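Does rooibos count towards my daily fluids, and can I drink it in the evening?

Posted 06/09/2019 in Drinks and Nutrition

Crisanto Saludo

Hello all. I moved to Brarkham last November for work and I have since then a problem with my afternoon drinks. In my family we drink black coffee until dinner, and I never slept badly from it, but now I am past 40 and I lie awake until very late if I take a cup after lunch.

My pharmacist told me to cut the coffee to one in the morning and to try rooibos for the rest. I bought a box of the Odeo loose rooibos from the shop in Miltmont. The taste is pleasant, a little like honey and a little like wood. I have three things I would like to understand better.

First, does it count as fluid in the same way as water? My sister is sure that every kind of tea takes water out of the body, so for each cup of tea you must drink a cup of water also.

Second, is there truly no caffeine, or only a small quantity? The box says "naturally caffeine free" but I have seen decaffeinated coffee which still had some in it.

Third, I take iron tablets for the moment. With normal tea I was told to leave a gap. Must I leave the same gap with rooibos?
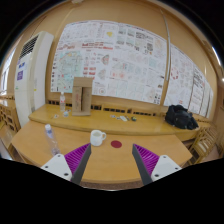
Pascual wrote that the sister has mixed up two things. Caffeine in a high dose can make you pass more water, but even ordinary tea gives you more than it takes away. Rooibos has no caffeine at all, so you can count it like water. If you put sugar, then you should think about the sugar, but the fluid is the same.

On the second point, rooibos is not from the tea bush. It comes from another plant which grows in South Africa, and this plant does not make caffeine. Decaffeinated coffee is different: the caffeine was there and most of it has been removed, so a small amount remains. Do check the list on the box, as some blends are sold with rooibos on the front and have green tea inside. I made this mistake with a vanilla one and I was awake until 2 in the morning.

For the iron I am less sure. Black tea has a lot of tannins and these are what disturb the iron. Rooibos has much less. I have read that the effect is small, but I am not a doctor and I would leave one hour in any case. You could also take the tablet with a glass of orange juice, if your stomach accepts it. Please ask the pharmacist again, he knows what else you take.

One more thing about the taste. Rooibos does not become bitter if you forget it in the pot. I leave mine for almost ten minutes with a lid on. With less time it is only coloured water.

(1,217 people found this helpful)

Teabag_Annie

Just drink what you like. My gran had strong tea all day long and slept like a log. If you can't sleep it is probably your phone and not the coffee. Never liked rooibos, tastes of hay to me. Try peppermint!

Crisanto Saludo

Thank you both. Pascual, your answer is very clear and I have sent it to my sister, who has not yet replied. I looked at the list on my box and it has only rooibos in it. I will leave the hour for the iron and ask at the pharmacy when I collect the next tablets.

Annie, I have tried peppermint, but it gives me heartburn when I drink it after a meal. About the phone you may be right, I will put it in the kitchen at night.

Pascual

Heartburn from peppermint is quite common, so leave it out in the evening. Chamomile is usually more gentle, but not if you have an allergy to daisies or ragweed, as they are of the same family. And if you still sleep badly after a few weeks without the afternoon coffee, please mention it to your doctor. Tiredness and low iron often go together, and poor sleep can have other causes than what is in the cup.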